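About Stivell

Who we are
How we work
Visit us
Contact

Stivell is a small company for robot teaching data. We record how people move, hold and put away ordinary things at home, and we prepare these recordings for teams who build robot arms. The company was started by Nesrin Karaca and Şükran Gezer, who shared a desk at an automation firm before. Nesrin takes care of the tools and the software. Şükran plans the recordings and trains the operators, and she is also the person who will open the door when you come for a visit.

In our old work we programmed arms that put the same part in the same place all day long. It was good work and we learned a lot from it. But every time a customer asked if the arm could also tidy a drawer or pack a mixed box, we had to say no, and after some years we were tired of saying no. So we began to collect the movements ourselves, first in Şükran's kitchen in the evenings, later with a proper plan and with other operators.

How we work

Our operators hold a gripper by its handle and do the job with it, one in each hand when the job asks for two. The fingers open and close as a robot's fingers would, so the operator has to solve the task with the same limits. You cannot use your thumb or pinch a thin thing with your nails. New operators are often surprised how much they must think about a bowl. 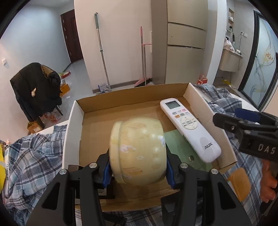 Most of our tasks are short. Take something out, put something in, turn it, pass it from the left side to the right side, lay it down without noise. We write each task on one line and the operator reads it aloud before starting. If the line can be understood in two ways, we write it again. Şükran keeps the list, and at the last count it had 3,002 lines, including the ones we have thrown out (she does not delete anything).

We like to work in real rooms, with the furniture and the light that the people who live there have. A laboratory table is very clean, and a robot that has only seen a clean table will be in trouble on its first day in a home. For this reason we also do not iron the tablecloth.

Our main recording program is called Clallum. It covers kitchen things, small electronics, bathroom things, clothes and packaging. Trerer is the younger program and is only for work with two hands. The customers of both programs receive the recordings together with the task lines and our notes, also the notes about attempts that went wrong. We think the wrong ones are useful, and we ask customers to please not skip them.

Our visiting days

The first visiting day was Tuesday, April 10, 2018. We had planned it for March, but the tools were in pieces on Nesrin's floor and we had to write to everybody and ask for patience. Two teachers came, one retired machinist and a family with a very curious son. We made a small speech, which was too long. Then the son asked if he could try, and from this moment the day went well.

Since then we have had over 30 visits, and the speech has become much shorter. A group is 6 people at most, because we stand close to the table and everyone should see the fingers. A visit takes 2 hours. This is the usual order:

Welcome, coffee or tea, and a few words about the company.

Demonstration by one of our operators. You may stop the operator at any time and ask why the hand went left and not right.

Your turn. Everyone who wants can hold the tools. We start with one, and later we give you the second one.

Looking at a recording together on the laptop, with time for questions.
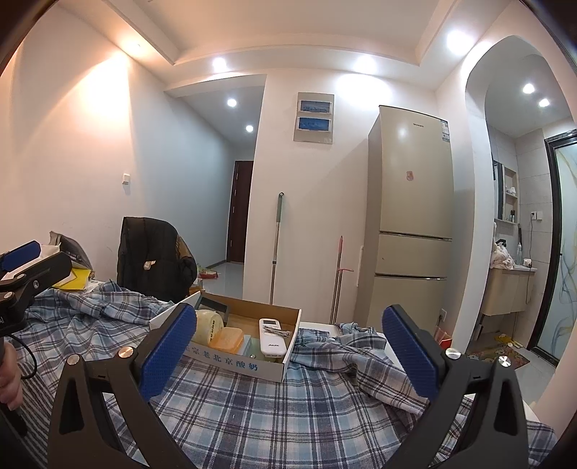 Hand-held grippers at the table, with the box of household things.

Visitors often ask us if they need to know programming. No, you do not. They also ask what is the most difficult object. Every operator has a different answer – Nesrin says flat things that lie on other flat things, and Şükran says anything that rolls. School groups usually want to know if robots will clean their rooms soon. We tell them that we are working on it, but that they should continue to clean in the meantime.

If you visit us from another company, please tell us before what kind of arm or gripper you work with. We can then choose tasks which are close to yours. We are also glad to hear criticism. A visitor once showed us that our operators always approach a box from the same side, and we changed our task lines the week after.

Practical information

We do not charge for visits. Please wear clothes with sleeves that you can push up, and take off rings and bracelets before you hold a tool. Children are welcome with an adult. You can take photographs of the table and of your own group, but please ask the operator before you photograph them.

Because we work in real homes, the address is sent to you only when the day is agreed. To ask for a day, write to us through the contact page with the number of people and the language you prefer. We can speak English and Turkish. Şükran reads all the messages herself and answers in the evening, after the recording work is finished.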